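19/12/2022 — toy tidying, two arms, Piltley bench

Carried on with the tidying job. The question from Brendan is still the one he put in May: would you leave a machine to clear up after children and go and make the tea? My answer after today is no, but it is closer than it was.

The job as set: toy pieces loose on the wooden table, three trays, each for its own sort. Foam cylinders in the teal tray, building bricks in the yellow one, curved pieces in the orange one. Arms start open and clear of the wood. A run ends when the table is bare or when one of us has to put a hand in.

Did 10 runs. Table bare without help in 2 of them. The other 8 all needed a hand at some point, mostly late on, with only a piece or two left.

Sorting by kind is no longer the trouble. Siobhán went through the log from the Tadex software and the choice of tray was right nearly every time. The one it argues with is a curved piece lying on its side, which it sometimes takes for a brick until it has hold of it.

Picking up is where the time goes. Studded bricks standing clear of everything are fine. Two bricks side by side are bad: the fingers need a gap, and if there isn't one the arm nudges the pair along the table and tries again, and again. A person would just sweep the lot up with one hand. Flat bricks are slow as well. Foam is easy to grip but springs a little on release, and twice a cylinder rolled back out over the rim of the tray.

The arms also wait for each other too much. If both want something near the middle, one parks until the other is right out of the way. Safe, but it looks daft. Siobhán wants to try a smaller keep-out zone after Christmas. I said fine as long as the speed stays down.

Longest run was 278 seconds. I did the same table by hand while the kettle was on and was back before it boiled.

Compared with the shop-floor job at Vastar (fasteners into bins), this is harder, as nothing arrives the same way up twice. I would trust the arms with the bins overnight now. Toys on a table, not yet, and a carpet not for a long while.

To do:
New finger pads, the thin ones — ask Ní Bhriain for a price.
Deeper tray for the foam.
Brendan to write up the side-by-side problem.
Mix more of the curved pieces in with the bricks for the next set.

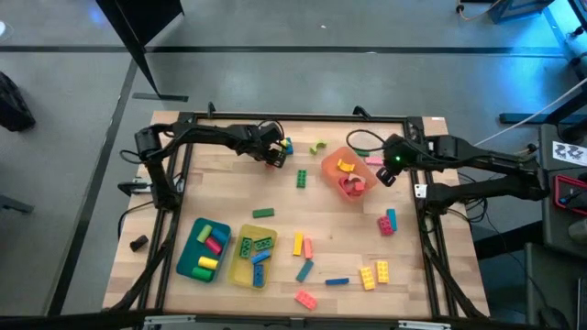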